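Small cakes, little cards: a morning with Itzel Contreras

Itzel Contreras is already clearing a corner of the table when I come in. Coat still on. "Two minutes, then ask me anything."

She makes display cakes. Not for eating. Shop windows mostly, plus a standing order from Mansour, the tea room on Bodgate. Nine this month, four still to finish.

The glaze is what people ask about, she says. "Pink over white, and you want it to look like it's still running. Too neat and it's a hat." She laughs, loses her thread, finds it again.
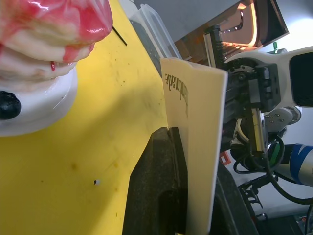 "And the red, you go easy with the red. I ruined two in the spring, they looked like a accident." Those went in a drawer. She won't show me.

Then the cards. Each cake gets one, the word "Handmade" and nothing else. No name, no price. Mansour wanted a logo and she said no — twice. "People lean in to read it. Thats when they look at the cake."

The yellow mat stays down all week. Wire, card, a plate for the finished piece. Strawberry on top, blueberries, leaves, a few more berries round the bottom so the plate doesn't look bare.

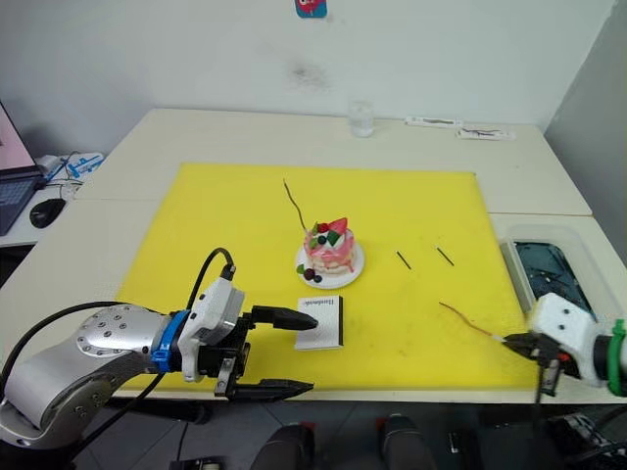 What's next

A bigger order in September, if Gedo confirms. She isn't counting on it. "Ask me when they've paid." Then she's looking for her keys.

Contact | © Pleltolex | Back to top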